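4.2 Sizing the equipment request

The Graltach cell was planned as a two-arm station from the start. A one-arm version was priced in September and dropped, as the Lashari garment set includes shirts that have to be held at one end while the other end is adjusted. The request covered the arms, the grippers with their cameras, cabling, and a table large enough to keep waiting garments within reach.
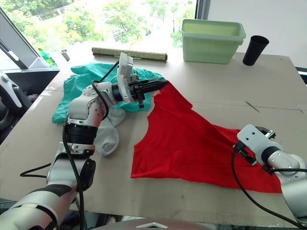
4.3 Consumables and spares

Arms were entered as a capital item and written off over the life of the project. Gripper fingers were not. They touch fabric and tabletop all day, and we moved them to the consumables line with a stock of 2 spare pairs per station. Scuffing of the outer shell was accepted. A pair is replaced when the pad surface no longer meets the inspection sheet, whatever the state of the shell.
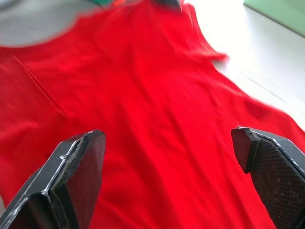
Zunidville objected to this split in its comments on the draft budget. Spare fingers bought with the arms came under the same purchase order and warranty there, it wrote, and a separate line meant a second approval each year. It asked for the first stock to be moved back to capital. We made that change and kept later orders under consumables.

Delivery time mattered more to the plan than unit price. The Astley quote gave 31 working days for fingers and 11 for cables, so fingers are reordered when the first spare pair is opened. Garments are bought locally and carry no lead time in the schedule. Cloth that drapes and slides was budgeted at the same rate as cotton shirts.

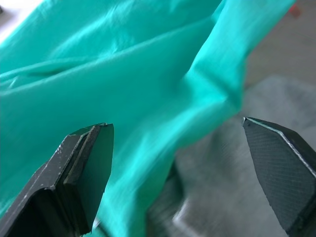
Figure 3. Gripper fingers on either side of a teal cloth, wrist camera view.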